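Clikura Home Help > Closets and Storage

Keep shoes in the original boxes or not?

Posted by stallatberg_mom, December 22, 2020

We are moving into a smaller place and the hall closet has one shelf and a rod. I have kept nearly every shoebox since college, and my husband thinks they should all go in the recycling. Most of my shoes are leather or suede. A few pairs only get worn to weddings and so on, and those have been in their boxes for years with the paper still in.

Do the boxes do anything for the shoes, or am I just storing cardboard? And if I keep them, is there a right way to put the shoes back in? I never get the lid to close the way it did in the store. I looked at the clear plastic drawers too, but a set of 20 costs $60 and I don't know if plastic is okay for suede.

3 replies

Bajpai
Member, 4000 posts

Keep the boxes for anything you wear less than once a month and recycle the rest. Everyday shoes should be out on a rack where the air gets to them. Putting shoes away in a box right after you wear them is how you get the smell.

For suede and leather, cardboard is fine in a dry closet. It keeps the dust and light off. It is not fine on a basement floor, where it soaks up damp and holds it against the shoe. I lost a pair of boots that way one November and it was my own fault, the box felt soft at the bottom for weeks before I opened it.

Before they go in:

Brush the suede and let the shoes sit out overnight.
Put crumpled tissue in the toes. Plain white, no newspaper, the ink can rub off on a light lining.
Tuck the laces inside the shoe so they don't get caught under the lid.

To get the lid closed, lay the shoes on their sides, heel to toe, with the soles against the long walls of the box. The toe of one sits next to the heel of the other. People try to stand both shoes up side by side and then push the lid down, and that is what crushes the collar.

Open the tissue out flat over the edges of the box first, then set in one shoe, then a fold of paper, then the other shoe.

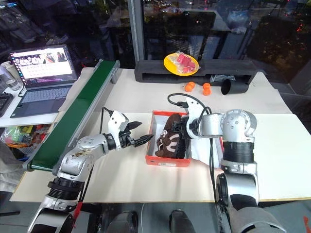 If the paper is torn or has gone yellow, replace it. A pack from the gift wrap aisle lasts for years. Don't wrap each shoe up tight, you only want a layer between the two so the sole of one isn't rubbing on the upper of the other.

On the plastic drawers - they are okay for suede if they have vent holes. The fully sealed kind I would skip.

Last thing, write on the short end of the box what is in it. "Brown suede, laces" is enough. Stack them with that end facing out and no more than four high or the bottom one starts to give.

dristutstead_dan

Toss them. I had 103 boxes in the spare room at one point and I could not have told you what was in half of them. Shoes are meant to be worn. Get a rack.

Reply from stallatberg_mom

Thanks both. I tried the heel to toe thing with my brown pair and the lid closed flat. I am keeping the boxes for the dress shoes and suede, and the sneaker boxes went out tonight. Bajpai, do you leave those little silica packets in or take them out?

Reply from Bajpai

Leave them in, unless you have a dog or small kids who get into the closet. They stop doing much after a while, but they don't hurt the shoes. I put in a fresh one when I change the tissue.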